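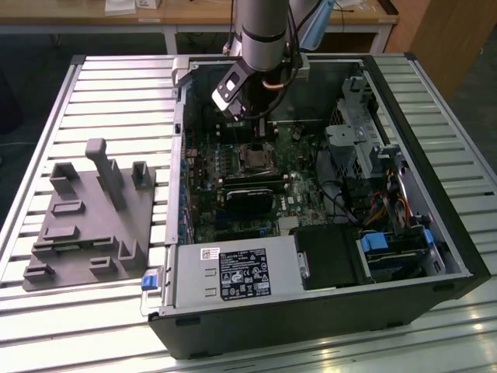 3.2 Chassis layout and access to the processor

The sample consisted of 224 business desktop towers retired from three offices in Jostthorpe and held at the Nurno depot until December. Units with bent chassis or missing boards were set aside at intake and are not included in this count. Of the remaining units, 167 used a layout in which the power supply, the drive bays and the board could all be reached through one side panel. The analysis below is limited to that group.

Each tower was laid on its side with the panel off and the board facing up. This is the position assumed in most service manuals, and it keeps the board level while a socket is open. It also means that cables that hang clear of the board in an upright tower can settle across it. Arriaga and Siriwan recorded cable position before any part was touched, using three classes: clear of the socket, beside the socket, and over the socket. Only the third class required a cable to be moved before work on the processor could start.

Access to the socket depended more on what surrounded it than on the socket itself. Drive cages took up one side of the case, and the power wiring usually ran close to the cage wall on its way to the bays. Where this wiring had been bundled at the factory, it stayed near the wall. Where a drive had been replaced during the service life of the unit, the bundle was often longer and looser, and its class could change when the case was turned.
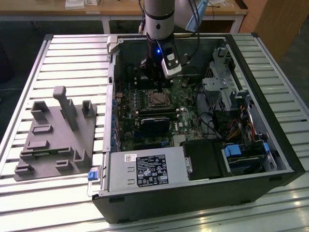 Colored touch points were recorded separately. Several makers mark parts meant to be released without tools in a single color, most often blue, and we noted whether these marks could still be seen with the case on its side. Tabs on drive bays were rarely hidden. Tabs at the outer wall of the chassis were sometimes covered by the edge of the work surface in the first trials, and the cases were then shifted to leave that wall free.

Labels were treated as part of the layout. A specification label on a power supply gives the ratings needed for sorting, but it is useful at this stage only if it faces the open side. Asset stickers and QR codes were logged by location and left in place. Phuthong transcribed the legible labels on Monday mornings, and Morais checked a second reading of each.

Boards with more than one set of memory slots needed an additional note. On these boards the slot names printed beside the connectors include the processor they belong to, and the printed order does not always follow the physical order. The notes therefore use the printed name only.

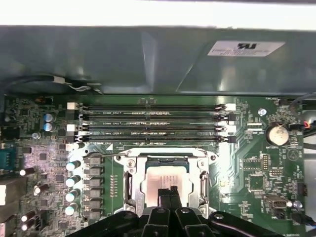 Figure 4. Empty memory slots next to the processor socket, with printed slot names ending in CPU1.

The slots in Figure 4 illustrate the numbering problem: a slot position counted from the shroud would not match the printed name. Empty slots were logged as empty without any inference about whether memory had once been fitted.

Processor removal was scored on nine points, eight of them concerned with the socket and its frame and one with the condition of the processor. The socket points cover the lever, the load plate, the hinge, the screws and the free space on each side. Scoring was done independently by Khamphan and Siriwan – neither saw the other's sheet until a batch was closed.

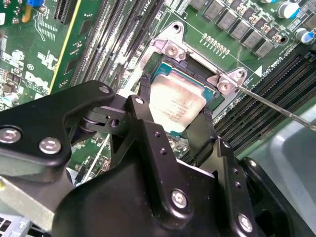

Figure 5. Processor held at an angle over the metal socket frame.

Orientation was recorded as a separate item. A processor tilted or turned relative to its frame has to be brought level and square before it can be seated, and its edges must clear the hinge and the lever while this is done. Marks on the heat spreader were transcribed only when every character could be read. Partial readings were entered as illegible – the Meesuk parts list, against which the entries were matched, contains many codes that differ in one character.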